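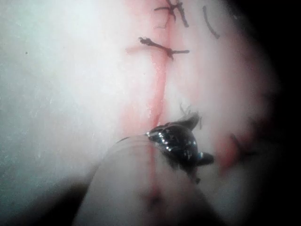
Chapter 6
Asking People What They Believe

If you have ever been stopped outside a shop and asked whether you would call yourself religious, you may remember the small pause before you answered. Most of us know the feeling. We think of a grandmother's hymn book, or a fast we keep every year without quite knowing why (or a quarrel with a priest long ago), and then we say "yes" or "no" or "sort of", and the person with the clipboard ticks a box and moves along.

This chapter is about that pause, and about what gets lost between the answer and the box. We shall spend a good deal of it in Plondcombe, a market town where Edith Alvarado knocked on 200 doors one March and asked the people behind them about prayer, worship and what they thought happened after death. She used the same 6 questions at every house – we print them in full at the end of section 2 – and wrote down whatever was said, including the grumbling. 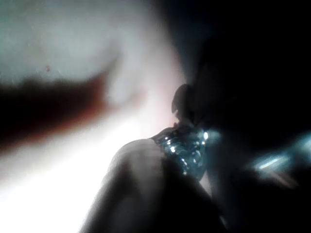 Her notebooks are a pleasure to read, and I hope you will come to like them as much as I do. The Takach household told her firmly that they had no religion, and then asked if she could come back later, as they were just off to light a candle for an uncle. Mrs Ríos said she was devout and had last been inside a church for a wedding. Old Mr Kuren wanted to know which god was meant before he would say anything at all, and kept her on the step until it was nearly dark.

Are these people muddled? I don't think so, and I would ask you to put that word aside while you read. Belonging to a faith, believing its teachings and turning up on a Friday or a Sunday are separate matters, and a survey that treats them as one will get some very odd results. We begin with belonging, the easiest of them to ask about and perhaps the hardest to understand.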